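도마 얘기 좀 길게 해도 되나요. 오늘은 진짜 도마 얘기만 할 거예요. 관심 없으신 분은 이 타래 뮤트해 주세요ㅋㅋ

발단은 2월 초에 이사 온 이 집 부엌입니다. 전에 살던 집은 싱크대 옆에 작은 플라스틱 도마 하나 겨우 놓고 살았거든요. 수박은 바닥에 신문지 깔고 썰었어요. 농담 아니고 3년 그렇게 살았음.

새 집은 조리대가 흰 대리석 무늬예요. 처음 봤을 땐 와 예쁘다 했는데 살아 보니까 김칫국물 떨어질 때마다 심장이 같이 떨어져요. 강황 들어가는 요리는 아직 한 번도 안 했습니다. 무서워서요.

그래서 큰 도마가 필요했어요. 썰기용이기도 한데 솔직히 절반은 조리대 방어용이에요. 뭐든 일단 도마 위에 올려놓으면 마음이 편하더라고요.

후보가 4개 있었어요. 편백, 고무나무, 두꺼운 플라스틱, 그리고 대나무. 편백은 향이 너무 좋은데 제가 칼질을 거칠게 하는 편이라 금방 곰보 될 것 같아서 탈락. 고무나무는 마음에 드는 크기가 계속 품절. 플라스틱은 전에 쓰던 게 노랗게 변해 가는 과정을 매일 지켜본 기억 때문에 그냥 싫었어요.

대나무는 원래 제 목록에 없었어요. Isla Tawhiri랑 통화하다가 들어간 건데요. Isla는 예전에 같이 자취했던 친구고 지금은 작은 식당 주방에서 일해요. 도마 고민이라고 했더니 첫마디가 "홈 있는 걸로 사" 였음.

홈이요? 했더니 가장자리에 국물 받는 홈 있는 거 있잖아, 하고 답답해하더라고요. 토마토 썰 때 너 맨날 소매 젖었잖아. 맞아요, 젖었어요. 몇 년이 지났는데 그걸 기억하고 있네요.

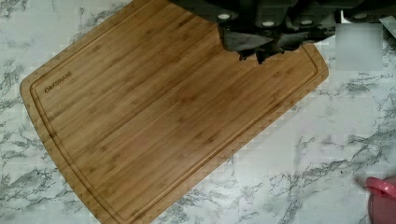
마지막 수정: 오전 12:40

그래서 지금 저희 집 조리대에는 꿀색 대나무 도마가 누워 있습니다. 비스듬하게요. 반듯하게 놓는 걸 못 하는 사람이에요 제가. 행주도 비스듬하고 냄비 손잡이도 다 딴 데를 보고 있어요.

색이 생각보다 훨씬 따뜻해요! 흰 조리대가 좀 차가운 느낌이었는데 도마 하나 올렸다고 부엌 인상이 달라졌어요. 줄무늬도 가까이서 보면 재밌어요. 대나무 띠마다 마디가 거뭇하게 남아 있는데 같은 줄이 하나도 없어서, 물 끓기 기다리면서 멍하니 보게 됨.

모서리가 둥근 것도 좋아요. 이건 사기 전엔 생각도 안 한 부분인데, 도마를 들고 몸 돌리다가 옆구리를 찍어 본 사람은 아실 거예요. 저는 전 집에서 그걸로 멍도 들어 봤습니다.

한쪽 구석에 OAKSWARE라고 진한 갈색으로 찍혀 있어요. 글씨가 홈 바로 안쪽에 있어서 칼이 지나가면 언젠가 지워지지 않을까 싶은데, 제가 마늘을 꼭 구석에서 다지거든요. 버릇이에요. 이름이 먼저 사라지나 제 버릇이 먼저 고쳐지나 지켜보겠습니다.

홈 얘기를 해야죠. 테두리를 따라서 쭉 파여 있어요. 첫날 바로 토마토 썰어 봤는데 소매 안 젖었습니다. Isla한테 바로 사진 보냈더니 답장이 "ㅇㅇ" 하나 왔어요. 바쁜 시간이었나 봐요.

근데 홈이 만능은 아니에요. 다진 파가 홈에 들어가면 안 나옵니다. 칼등으로 긁으면 소리가 싫고, 손가락으로 훑으면 파가 손가락에 붙고, 결국 물로 헹구게 돼요. 파 많이 쓰시는 분들은 가운데서만 써세요 진심으로.

그리고 빵. 빵 부스러기도 홈에 모이는데 이건 오히려 좋아요. 들어서 싱크대에 톡톡 털면 끝이라 조리대에 안 흩어져요. 바게트 썰 때 제일 만족스러움.

무게는... 네, 큽니다. 큰 만큼 묵직해요. 한 손으로 들고 다른 손으로 파 쓸어 넣는 그 멋진 동작, 저는 안 돼요. 두 손으로 들고 냄비 위에서 기울이다가 감자 하나가 가스레인지 뒤로 넘어갔어요. 그 감자는 아직 거기 있습니다. 주말에 꺼낼 예정.

설거지할 때도 싱크대에 다 안 들어가요. 반씩 돌려 가면서 씻어야 해요. 처음엔 짜증 났는데 이제는 요령이 생겨서, 먼저 긴 쪽을 세워 놓고 위에서부터 물을 흘리고 수세미로 결 따라 쓱쓱, 뒤집어서 한 번 더. 그러고 바로 마른행주로 닦아요.

관리법 물어보신 분이 계셔서 제가 하는 것만 적을게요. 전문가 아니고 그냥 제 습관이에요.

물에 담가 두지 않기. 식기세척기는 안 넣음(애초에 안 들어감). 씻고 나면 세워서 말리기. 한 달에 한 번쯤 도마용 오일 바르기. 오일은 저녁 먹고 치운 다음에 바르고 밤새 두면 딱 좋더라고요. 아침에 만지면 보들보들해요.

냄새 밸 때는 굵은소금 뿌리고 레몬 반쪽으로 문질러요. 고등어 손질한 날 해 봤는데 비린내는 거의 빠졌어요. 양파 냄새는 좀 오래 갔고요. 다음 날 사과 썰었는데 사과에서 양파 맛이 났어요. 그 뒤로 과일용은 옛날 플라스틱 도마를 씁니다. 버린다 버린다 하다가 이렇게 다시 취직시켰네요.

그러니까 지금 도마는 총 두 장이에요. 고기도 플라스틱 쪽 뒷면에서 하고 바로 뜨거운 물로 씻어요. 큰 도마는 채소랑 빵 담당. 이렇게 나누니까 순서 고민을 안 해서 편해요.

보관이 아직 숙제예요. 서랍엔 당연히 안 들어가고, 벽에 세우면 자꾸 미끄러져요. 같은 층 사시는 Cosmin Ciobanu 씨가 본인은 책꽂이용 북엔드로 받쳐 둔다고 하셔서 저도 해 봤는데 저희 집 북엔드가 너무 가벼운가 봐요. 새벽에 쿵 소리 나서 온 식구가 깼습니다. 식구라고 해 봤자 저랑 동생이지만.

그래서 요즘은 그냥 조리대에 눕혀 놔요. 자리를 많이 차지하긴 하는데, 꺼내 놓으니까 요리를 더 하게 되는 건 있어요. 전에는 도마 꺼내기 귀찮아서 가위로 다 잘랐거든요. 애호박도 가위로. 동생이 제발 그러지 말라고 했었어요.

어제는 무생채 했어요! 무 하나를 통째로 올려도 자리가 남아서 썬 건 왼쪽, 안 썬 건 오른쪽에 두고 하니까 너무 편한 거예요. 채칼 없이 했더니 굵기는 제각각인데 맛은 괜찮았어요. 국물은 좀 생겼는데 홈에서 다 잡혔고요.

아 그리고 칼 얘기 물어보신 분! 대나무가 단단해서 칼이 빨리 무뎌진다는 말은 저도 들었어요. 아직은 잘 모르겠어요. 원래 칼이 안 들어서 비교가 안 됨ㅋㅋ 숫돌을 하나 살까 하는데 이것도 파고들면 끝이 없을 것 같아서 일단 참는 중이에요.

숫돌 추천은 답글로 받을게요. 초보도 쓸 수 있는 걸로요. 양면짜리가 나은지 그냥 한 면짜리로 시작해도 되는지도 궁금해요.

도마 세워 두는 거치대 쓰시는 분들도 알려 주세요. 큰 거 버티는 걸로요, 철제든 나무든 상관없어요. 저는 이제 감자 꺼내러 갑니다. 주말까지 못 기다리겠어요, 자꾸 생각나서.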